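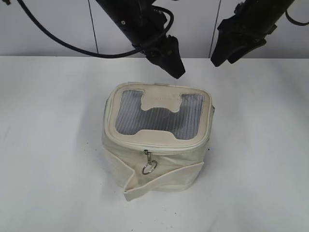

**티켓 216: 라운드별 채점 누락 / Gerkport 복싱 대회 기록 시스템**

- 상태: 처리 중
- 우선순위: 높음
- 접수: Marjorie Nuttall (Drarkodo 경기운영팀)
- 대상: Trosotard 채점 모듈, 기록 서버 Gasser

**증상**

토요일 대회 웰터급 8라운드 경기에서 부심 한 명의 6라운드 점수가 공식 기록에 올라가지 않음. 종이 채점표에는 10-9로 적혀 있는데 시스템에는 빈칸. 합계가 67점으로 나와 판정 발표가 늦어졌고, 현장에서는 종이 채점표를 기준으로 발표함.

**재현**

1. 채점 단말에서 라운드 종료 직후 점수 입력
2. 전송 중 네트워크를 끊었다가 다시 연결
3. 단말에는 "전송 완료"로 표시되지만 서버에는 값이 없음

3번 시도해서 3번 모두 같은 결과.

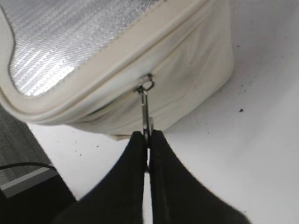

**로그 확인**

```
21:14 round=6 judge=2 send
21:14 timeout 1000ms
21:14 status=done
```

응답 대기 시간이 1000ms를 넘으면 재전송 대기열에 들어가야 하는데, 바로 완료 처리됨. 같은 날 다른 경기의 전송 기록 124건도 확인했고 누락은 없음. KO로 끝난 두 경기는 채점 합계를 쓰지 않아 제외함.

**조치**

- 누락된 점수는 종이 채점표를 보고 수동 입력. 합계 77-75로 수정됨.
- 선수 전적 페이지 캐시 삭제. 승패 표시는 원래 맞게 나와 있었음.
- 서버 확인 응답을 받은 뒤에만 완료로 바뀌도록 수정한 빌드를 시험 서버에 올림.

**Marjorie Nuttall 댓글**

수동 입력한 점수 확인했습니다. 감독관 서명본과 일치합니다. 다만 라운드별 보기에서 6라운드 입력 시각이 경기 종료 후로 나오는데, 이대로 둬도 되는지 알려 주세요.

**답변**

입력 시각은 감사 기록이라 바꾸지 않습니다. 비고란에 "수동 입력, 티켓 216"으로 남겼습니다. 수정 빌드는 11월 대회 전에 배포할 예정이고, 그때까지는 라운드마다 서버 화면에서 부심 세 명의 점수가 다 들어왔는지 확인해 주세요. 배포할 때까지 티켓은 열어 둡니다.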